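Speaker notes: The mug tree as general storage
Evening session, Drilwood Household Workshop, August
Running time 20 minutes plus questions

Slide 1. Title
Wait for the door to close. Handout is one page, both sides. The load table is on the back and will be needed from slide 6 onward.

Slide 2. Scope
The talk covers freestanding post stands with fixed pegs, used on a table or counter. Wall rails, over-door hooks and coat stands are out of scope. Most of the stands were sold for cups. Most of the loads discussed tonight are other things: pouches, straps, keys, small bags, a dish cloth, headphones.
Ask who has a mug tree with something other than mugs on it. Take the show of hands and move on.

Slide 3. Terms
Base: the part in contact with the table.
Post: the upright. Round or square in section.
Peg: the projecting arm. Angle is measured up from horizontal.
Reach: horizontal distance from the center of the post to the point where the load hangs. The load seldom hangs at the tip, so measure it with the object in place.
Tier: pegs at one height. On a staggered stand every peg may be its own tier.
Say once that "tree" and "stand" mean the same object tonight.

Slide 4. Stability
The stand tips when the combined center of mass passes outside the edge of the base. For a single object on one peg, multiply the weight of the object by the distance its reach extends past the base edge. Compare with the weight of the stand multiplied by the base radius. If the first number is larger, the stand goes over.
If the load hangs inside the base edge it cannot tip the stand by its own static weight. This covers a short peg over a wide base, and many of the better stands are built this way.
Note for myself: the drawing has the arrow on the wrong side of the post. Say so when the slide comes up.
Round bases behave the same in every direction. A square base is weakest across the flats. A cross-shaped foot is weakest between the arms, and pegs tend to be set directly over those gaps for looks.

Slide 5. Height
Static tipping depends on reach, and the height of the peg drops out of the sum as long as the stand is upright and the table level. Height comes back in as soon as anybody touches it. A pouch pulled sideways off the top peg applies the same pull on a longer lever. Put the things removed most often on the low pegs. Put light things that stay there for weeks on the top.
A post that is out of true moves the whole load toward one side. Check against a door frame with the stand turned through a full circle. If the lean turns with the stand, the joint is at fault. If the lean stays put, look at the table.

Slide 6. Load table
Refer to handout. The Villa, our reference stand, has a round base, a square post and pegs pinned through. It took 87 repeated hangings of the test pouch on the top peg before the peg could be turned by hand. The Skellen, with glued pegs and no pin, reached 17. The pouch, peg height and operator were the same for both. One stand of each was tested, so treat the figures as an indication only.
Expect a question on glue. The adhesive in the Skellen is unknown to us. The maker's sheet does not state it.

Slide 7. Peg angle and the loop problem
A mug handle is stiff. It drops over the peg and stays where it is put. A fabric loop is soft, hangs from the upper surface of the peg, and slides down toward the post if the peg is angled up. On a steep peg the loop ends against the post and the bag lies flat along it. This is good for stability and poor for access, as the fingers have to go in behind the fabric.
On a shallow peg the loop stays where it was placed but walks outward each time the stand is knocked.
Remedies:
- one turn of cotton tape at the position wanted
- a rubber ring from a jar, cut down
- a shallow groove filed across the top of the peg
The groove is permanent and removes material at the point of highest bending. Limit it to the depth of a nail file. On thin pegs use the tape.

Slide 8. What not to hang
Long straps. A strap that reaches the table will be caught by whatever slides past, and the pull arrives low down and from the side. Fold it twice and hang it by the fold, or lay the object flat next to the stand.
Racket covers and similar sleeves belong in this class. They have a wide flat body and a long strap, and no peg on a tabletop stand holds them clear of the surface. Store on edge against a wall or flat at the back of the table.
Soft plastic packs, tissues for example, have no loop. People wedge them between peg and post. The pack tears at the seal and the tissues dry out or pick up dust depending on the brand. Leave them on the table.
Wet cloths on unfinished wood: allow, but move to a different peg each day.

Slide 9. The Zuvolska flat
Shared kitchen, one counter, a table made of two panels pushed together. The residents kept a stand on the seam. Each panel moved slightly on its own legs and the base rocked whenever somebody leaned on one side. They fitted felt under the base, then more felt, and the rocking got worse. Moving the stand a hand's width off the seam fixed it.
General rule from this: place the full base on one panel. Check for a step at the seam with a coin on edge.
The same household labeled the pegs by person. It lasted 10 days. Don't spend time on this unless asked.

Slide 10. Positioning on a working table
Keep the stand out of the front third of the table, where forearms pass. Turn it so that the peg in heaviest use points at the user. Pulling toward yourself along the axis of the peg loads the joint in the direction it handles worst, so lift first and then draw the object away.
Leave clearance behind for the pegs on the far side, or leave those pegs bare. A stand pushed against a wall with a bag trapped behind it sits at a lean and the lean will be blamed on the post.
Cups and fabric on the same stand: cups low, fabric high — otherwise lint gets into the cups.

Slide 11. Maintenance
Twist each peg gently once a season. Any that turn should be taken out, cleaned of old glue and reset with the stand lying on its side until cured. Do not wrap thread around a loose peg as a packing; it compresses and the peg is loose again by winter.
Wipe with a damp cloth, dry at once. Oil only if the maker allows it. Oiled pegs mark pale fabric for a long time after they feel dry.

Slide 12. Closing slide, leave up through questions
Light wooden stand with a round flat base, square post and short pegs at different heights. Refer back to slide 4 for the base and slide 8 for the racket cover lying behind it, strap on the table, and the plastic pack.

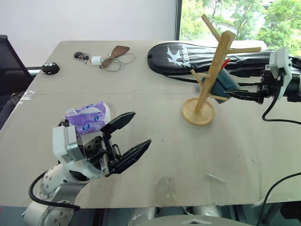
Comments

Anonymous: I ran the sum from slide 4 on my own stand with a bunch of keys and it comes out just on the safe side, but it still goes over when I take the keys off in a hurry. Would a weight under the base help or do I just need to slow down?

Anonymous: Weight helps. I screwed a steel disk to the underside of mine and put felt over it. Check that the screws are shorter than the base is thick.

Anonymous: Was the Skellen tested with the older pegs or the newer tapered ones? The tapered ones in my kitchen have held up fine with two aprons on them.

Anonymous: The handout has the load table upside down relative to the front page. Otherwise useful. The cotton tape works on a towel rail too.

Contact the Drilwood Household Workshop | Copyright Drilwood Household Workshop, all rights reserved | Back to top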